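Herkisthorpe Signals Station

Herkisthorpe Signals Station is a military communications site on the low hills north of the village of Herkisthorpe. It is used for the training of signals staff and for the relay of radio traffic between other bases. The station has no runway and no aircraft are kept there. Its nearest town is Zundusgate, where many of the married personnel live.

History

The land was a sheep farm before it was bought for military use. The first buildings were wooden huts, placed along a single road which is still called Farm Lane by the people who work there. In the early years the station had only one task, which was to pass messages by hand and by wire to the coast. Radio equipment came later, and two masts were put up on the eastern side. The taller one was 90 metres high and could be seen from Zundusgate in clear weather. It was taken down when the station changed to satellite links.

At its largest the station had 1,517 military and civilian staff. The number became smaller as the equipment needed fewer operators, and several of the old barracks were sold. One of them is now a primary school.

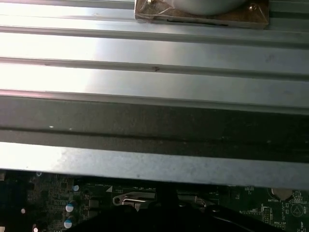

Is the station open to the public?

The main site is closed to visitors, but the chapel and the memorial garden beside it may be entered from Farm Lane during daylight. Groups should write to the station office before their visit.

Units

The station is home to 2 squadrons. The first one operates the relay equipment day and night in four shifts. The second is a training squadron, and its basic course is taken by up to 100 students at the same time. Students live on the site for the whole course and are given duties in the kitchen and at the gate. After the final test most of them are posted to other bases, and a small number stay as junior instructors.

A separate fire section serves the station and also helps the village when it is asked.
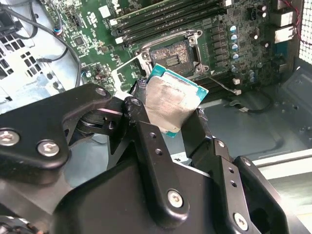
Desktop processor and an open CPU socket on a green motherboard.

Site and buildings

The site is divided into an upper camp and a lower camp. The upper camp contains the operations building, the antenna field and the power house. The lower camp has the living quarters, the sports ground and the medical centre. Between them runs Mellor Brook, a narrow stream that floods in wet winters. A footbridge was built over it after the road had been closed by water for several days.

The main classroom block is named Vumora Hall, after a ship on which a signals detachment from the station once served.

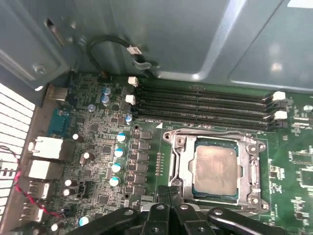 The hall replaced three smaller buildings, and the brass bell from the oldest of them hangs at its entrance. It is rung at the start of each graduation parade. The sports ground behind the hall is shared with the village football club.

Memorial

A stone memorial to members of the station who died in service was unveiled on Saturday, July 27, 2019. It stands in the garden beside the chapel and carries the names in order of year, without rank. An earlier wooden board is kept inside the chapel. A short service is held at the stone each September, and families of the dead are invited to lay flowers.

See also
Zundusgate
Mellor Brook
Military communications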